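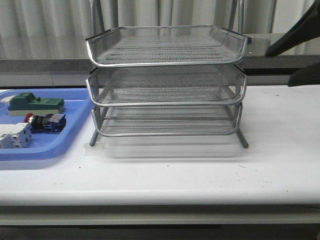
Several of last year's group said the visit taught them more about sorting jobs into stages than about the robots themselves, and asked that the notes say so. They now do, in section 2.

Handout 4: Demonstration visit, Trerkton workshop
Module: Handling and Sorting by Robot
Read before you write up your visit sheet.

1. What the visit covered

The open day at Trerkton ran in January. Our group had 60 minutes at the handling bench, with 9 stations open in the building as a whole. You only need to write about the handling bench. Notes on the other stations are welcome but carry no marks.

The task shown at the bench is called Smadi on the station sheet. It is a pick-and-place task: small electrical parts lie in a plastic tray, and the arm has to take them one at a time and put them on the shelves of a mesh desk rack. The arm carries a two-finger gripper.

2. Stages of the task

Use these names in your write-up so that all the sheets can be compared.

Approach – the arm moves to a point over the tray with the fingers open.
Descend – the fingers go down on either side of the part.
Close – the fingers come together until the part is held.
Lift – straight up, clear of the tray rim.
Transfer – across to the rack.
Place – in over the front lip of the shelf, lower, open, back out.

Most of the difficulty is in Descend and Place. Parts in the tray lie at odd angles and close to one another, so a finger may touch a second part on the way down. In Place, the gap between two shelves limits how far the gripper can reach in. The top shelf has no such limit. 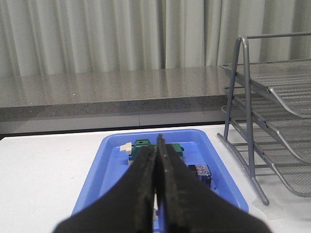
Fig. 2. Gripper over the parts tray, mesh rack to the right.

A camera at the wrist looks down past the fingers. Note how much of the tray the fingers hide from it. A second, fixed camera covers the bench from outside. Say in your write-up which stages you would trust to each camera alone, and which need both.

3. Figures for the exercise

The Murine log sheet handed out at the end of the session lists 108 attempts at the task. Of these, 8 are marked as stopped by the operator. Leave those out when you work out the success rate, but list them separately with the stage at which each was stopped.

If your copy is missing its second page, there is a spare set in the Diratley room, next to the printer.

4. Write-up

Two sides at most. Include:
– a sketch of the bench as seen from above, with the tray, rack and arm labelled
– the stage names from section 2, with one likely fault for each
– your success rate and how you got it
– one change to the tray or the rack that would make the task easier, with the stage it would help

Changes to the arm or the gripper do not count for the last point. Hand in on paper before the next practical.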